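Tütenkiste: Snacks einräumen in klaren und blauen Behältern

LIESMICH zur Sammlung, Teil von Kallorska
Gepflegt von Sunee Wattanapong

Worum es geht

Kleine Snacktüten gehören in einen Behälter. Sie wissen das nur nicht. Eine Tüte hat keine feste Form, steht ungern, rutscht gern und ist nach jedem Anfassen ein bisschen anders zerknittert als vorher. Diese Sammlung enthält 118 Durchgänge, in denen Tüten von einem Holztisch in einen Behälter geräumt werden. Wer lieber mit Würfeln arbeitet, findet bei Yensuk einen Datensatz mit Würfeln, und ich wünsche dabei einen erholsamen Nachmittag.

Die Möblierung

Gearbeitet wird auf einer hellen Holzplatte. Zwei Sorten Behälter kommen vor:

klar: rechteckiger, durchsichtiger Kunststoff, ursprünglich für Bad und Schminktisch gedacht
blau: niedrig, rechteckig, irgendwo zwischen Petrol und Türkis

Im Feld "behaelter" heißen sie "klar" und "blau". In der ersten Fassung hieß der blaue abwechselnd "teal", "petrol" und "türkis", je nachdem, wer gerade Dienst hatte. Das ist bereinigt.
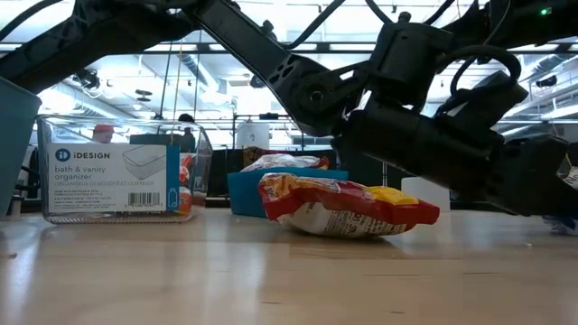

Manche Behälter tragen noch ihre Kartonbanderole. Für die Auswertung ist das ein echter Unterschied: Mit Banderole sieht man von vorn nicht, was drin liegt, und Schrift und Strichcode lenken jedes Verfahren ab, das auf Text anspringt. Solche Durchgänge haben den Eintrag "banderole: ja". Bitte nicht einfach wegfiltern, in Küchenschränken stehen die Dinger auch jahrelang mit Aufkleber herum.

Die Tüten

Gespielt wird mit gewöhnlicher Supermarktware, bunt bedruckt und in unterschiedlichem Pflegezustand. Eine Tüte scheidet aus, sobald eine Naht aufgeht. Krümel auf der Platte werden vor dem nächsten Durchgang weggewischt, der Inhalt wird nicht gegessen. Diese Regel gibt es seit November, und sie hat einen Anlass.

Jede Tüte bekommt pro Durchgang eine Lage zugewiesen:

flach: liegt auf einer der großen Seiten
seitlich: liegt auf der Kante oder ist so verknautscht, dass man es dafür halten muss
haufen: berührt mindestens eine andere Tüte
drin: liegt im Behälter
halb: ragt oben heraus

Über "halb" wurde länger gestritten als über alles andere zusammen. Die geltende Regel: Wenn sich die Tüte von selbst hält und den Tisch nicht berührt, zählt der Durchgang als gelungen. Schön muss es nicht aussehen.

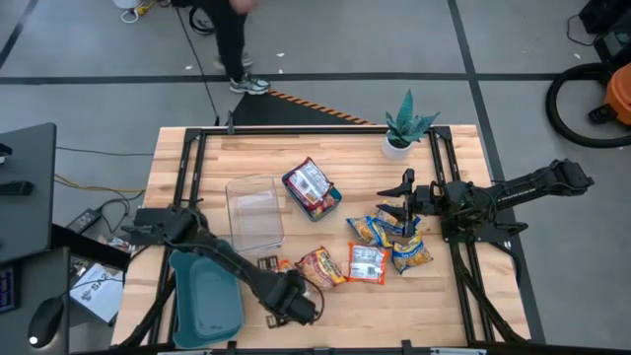

Tüten auf der Holzplatte, eine weitere im blauen Behälter, der klare ist leer.

Die Topfpflanze

Sie wird nicht eingeräumt. Sie steht in manchen Durchgängen hinten auf dem Tisch, hat stachelige blaugrüne Blätter und einen weißen Topf und führt die Klasse "deko". Wer ein Modell trainiert, das sie in den Behälter legen will, darf mir gern schreiben, ich sammle solche Fälle.

Aufbau der Dateien

durchgaenge/ ein Ordner pro Durchgang, fortlaufend nummeriert
lagen.csv Lage jeder Tüte am Anfang und am Ende
behaelter.csv Art, Banderole, Füllung zu Beginn
notizen.txt Bemerkungen, unredigiert, teils im Tonfall des späten Nachmittags

Kein Durchgang dauert länger als 300 Sekunden. Was bis dahin nicht drin ist, bleibt draußen und wird auch so vermerkt.

Bekannte Mängel

In 8 Durchgängen fehlt die Endlage. Die Zeilen sind vorhanden, das Feld ist leer.

In 4 Durchgängen wurde "flach" eingetragen, wo "haufen" stimmt. Die Korrektur liegt in notizen.txt und wartet dort auf jemanden mit Geduld.

Durchsichtige Wände machen Ärger. Die Holzmaserung scheint durch, und einfache Segmentierungen halten den klaren Behälter gern für ein Stück Tisch. Umgekehrt wird eine Tüte hinter der Wand schnell als Tüte im Behälter gezählt. Die Angaben in lagen.csv sind von Hand gesetzt und gehen im Zweifel vor. 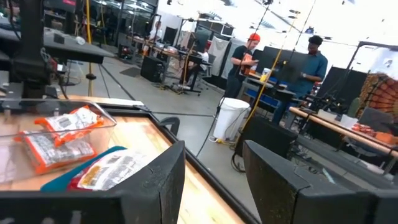
Zuletzt geändert: 21. April 2025

Orange auf Orange

Liegen mehrere Tüten ähnlicher Farbe im selben Behälter, sind die Grenzen zwischen ihnen schwer zu ziehen. Wir markieren sie trotzdem einzeln, nach Etikett und Knickkanten. Verdeckte Teile werden nicht geraten: Was man nicht sieht, bekommt keine Maske. Die Beschrifter von Beltthorpe machen es anders und ergänzen den vermuteten Umriss. Beim Zusammenführen beider Sammlungen bitte vorher umrechnen, das Skript dazu heißt wokollow_masken.py und tut meistens, was es soll.

Nutzung

Frei für Forschung und Lehre, mit Nennung von Kallorska. Die Aufdrucke auf den Tüten gehören ihren Herstellern und sind keine Empfehlung. Fehler bitte mit Nummer des Durchgangs melden. "Die rote liegt komisch" haben wir schon mehrfach bekommen, es traf jedes Mal zu und half nie weiter.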